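Section 4: Setting the table with your Dorkden dinner set

Okay, the table is up, the legs are tight and you've peeled the film off everything (if you haven't, go back to Section 3, I'll wait). Now for the part I like best!

I wrote these steps for the small Hallon table because that's what I eat at every day, but they work on any wooden top. If you have the bigger Karakaya one, you just get more elbow room.

Before you start

Wash the plates by hand once with dish soap and warm water. Dark plates show every bit of towel fluff, so use a smooth dish towel and skip the fuzzy one. I learned this on a Wednesday with guests already ringing the bell.

1. Wipe the tabletop with a damp cloth, going along the grain. Then go over it again with a dry one. Get down low and look across the wood toward the window, and any sticky spots you missed will show right up.

2. Let the top dry all the way. I usually go make coffee.

3. Bring the plates over in one stack and set it down near a corner, well in from the edge. Don't slide it into place! Lift it, look where it's going, put it down. The feet on these plates aren't glazed and they will scratch a soft finish if you drag them.

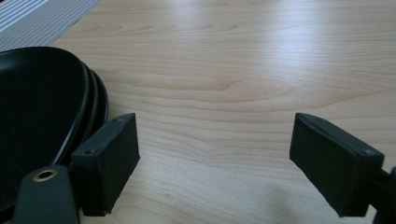
4. Take plates from the top, one at a time, with both hands. If two of them stick together, don't pry with a knife (please). Give the upper one a little twist and it'll let go.

5. Put a plate at each seat, a thumb's width in from the table edge. Ovals look best to me with the long side facing the person, but turn them the other way if your table is narrow.

6. Blow or wipe off any lint at the last minute, after the napkins are out. Napkins shed, and black plates catch all of it.

Note: If you use a runner or a mat, lay it down before step 3. Sneaking one under a stack of plates afterwards is a two-person job and I've never once gotten it straight.

Caution: No hot pans directly on the wood. The oil finish can turn white in a ring and you'll be sanding it out for a whole afternoon. Use a trivet, or a folded towel if that's what you've got.

Caution: Keep stacks low if there are kids running through. My own limit is whatever I can carry without holding my breath.

Putting it all away

Wash, dry, stack. I slip a paper towel between plates if they're going in the cupboard for a while (the Arik bowls need this even more, their rims chip if you look at them funny). Wipe the table along the grain again and leave it bare overnight so it can air out.

If the wood starts to look dull or feels rough under your hand, it wants oil. Go to Section 5, and open a window first.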